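Trestosum hand-held gripper, two-finger, foam-faced
Workshop build kit and spares

The Trestosum is a manually operated parallel gripper for bench work and for recording grasp demonstrations. It was designed by Elspeth Skinner for the Nisbet shared workshop and is sold as a kit of printed parts, fasteners and cut foam. The buyer supplies the camera.

Specification
Mass, assembled, without camera: 500 g
Facing: dark textured foam, matte, replaceable
Finger mounting: one screw per finger, access from the outer side
Spare foam sets per kit: 2

Assembly
Print both fingers flat side down. Clean the screw holes before fitting; a tight hole will split the finger along the layer lines. Degrease the faces, apply the foam from the tip backward and leave it clamped overnight. A fold in the facing does not affect light grasps - replace it if the layer starts to lift at the tip.

Kits shipped before May have the older trigger spring, which is stiffer. The Skiremari spring fits the same seat and can be ordered separately (part 23).

Setting up
Use a plain, light work surface. A white sheet over the bench is sufficient. Place the first test object well back from the edge and approach with the fingers fully open. Glazed ceramics, small planters and figurines are suitable once the grip has been checked on something that can be dropped. Close slowly and stop at first contact on both sides. If one finger touches early, re-center the linkage before tightening anything.

Kits are packed on Friday. Order from Senga Halliday at the Vutow counter.

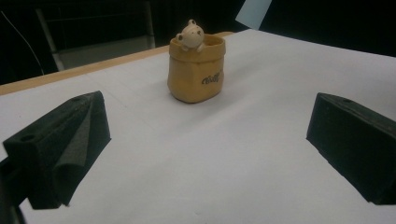 Foam sets are also sold singly, and printed fingers can be supplied without the linkage on request.

Contact | Copyright Trestosum | Back to top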